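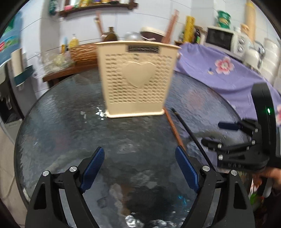
The heart basket on the round table, with a couple of the sticks

I bought the basket from Lorna Pangilinan when she was moving out of her apartment on Samonte Street. She wanted three dollars for it and I gave her a five. It's plastic, cream colored, taller than you'd expect, with a raised heart on the front and little slots all over. I have had it in four different rooms now and I think it finally has a job.

Where it has been

First it was in the bathroom holding rolled washcloths. That lasted until October, when I got tired of fishing for the ones at the bottom. After that it was by the front door for umbrellas, but it is too light for that. One wet umbrella leaning the wrong way and the whole thing goes over. Then it sat in the hall closet with nothing in it for most of a year, which is how I ended up thinking I should give it away.

My sister-in-law Noemí Escobedo talked me out of it. She came over to help me go through the craft shelf and the kitchen drawers, and we kept turning up long thin things that had no place to be. Dowels, skewers, knitting needles, chopsticks with no mate, stirrers, plant stakes. Anything over 11 inches had been shoved in sideways at the back of a drawer, and that was why the second drawer down never closed right.

We brought the basket out to the round table because it's the biggest clear surface I have. The top is dark and shiny and shows every fingerprint, but it is good for sorting because you can walk around it. You do have to watch the sticks, as the thin ones roll.

I measured the basket before we started. It is 16 inches tall, so the knitting needles stand up with just the tops showing. The slots turned out to be a small problem. Skinny points can poke through the side, so I cut a piece of cardboard from a Viltell shoebox and slid it down inside. I may swap it for felt later. 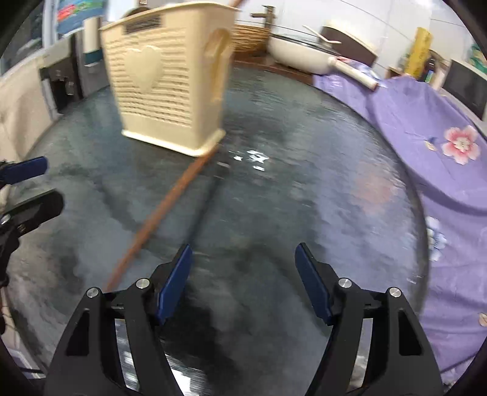
What went in and what didn't

The dowels and the knitting needles stayed. So did the plant stakes, after a wash. Chopsticks went back to the kitchen, only the matched pairs, in the tray with the serving spoons. I threw out the skewers that had split and put the good ones in a jar.

Noemí took the bamboo needles because I never use them. She is making a blanket from a Cladley pattern that calls for 600 yards of yarn, and she has been on the same corner since spring.

I wiped the basket down with dish soap and an old toothbrush. The rows of slots hold dust like you wouldn't believe. The rim cleaned up fine. I left the little dark piece under the rim alone, as I was afraid scrubbing would take it off.

Where it lives now

On the floor next to the craft shelf, on the side away from the door. The drawer closes. I still have a bag of buttons and zippers from the Rerbridge rummage sale to deal with, and those are going to need something with a lid.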